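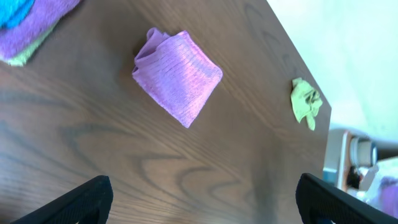

Folding table, cloths still to do

Nour_H
2026-07-14
Hello all. I work at Derkomov, we clean holiday flats and offices. The photo is from our linen room. Since spring we have two arms there which fold the cleaning cloths, and I want to ask people in the same situation how your work has changed.

With us, five persons folded by hand in turns. Now one person stays with the arms, and the others are sent out to the flats. My manager says no job was lost and this is correct. But the linen room was where we could sit and talk, and for colleagues with a bad back it was the easier shift. Now the easier shift is almost gone.

cormac_m
We got the same at the Alness laundry. Give it time. I was dead against it and now I wouldn't go back, my wrists stopped hurting. How many does yours do in a shift?

Nour_H
The best shift was 896 cloths. By hand we did 1,185, but with two persons. The thick towels go well. The thin ones are slower, because the arm must take the edge and it often takes two layers together. 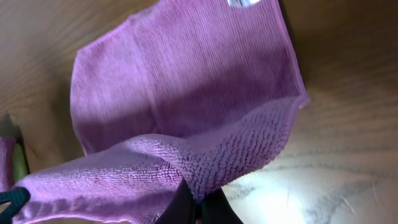 When this happens I am allowed to help by hand, but then the cloth is written down as "assisted" with my name next to it. I do not like this. It looks as if I made the mistake.

Lama Issa
The name should not be there. We use Rolix software and ours had the same column. We asked for it to be the station number and they changed it in one afternoon. Ask in writing.

khalil.n
I don't agree with Cormac. Your wrists are better, good, but who got the hours? At Shehu they also said no job was lost, and in September the temporary contracts were simply not renewed. That is losing jobs with a nicer word.

cormac_m
Fair enough, we had no temps so I can't speak to that. Still say folding cloths for eight hours is no life for anybody.

khalil.n
Nobody did eight hours of it. She wrote they took turns.

jingyi_t
I am the one who stays with the arms at my place. I was paid 80 more per month after the training, but I had to ask twice. Nour, did the person in your linen room get anything?

Nour_H
No, nothing more. I did not know it was possible to ask. Thank you Lama also, I will write about the column this week and tell you what they answer.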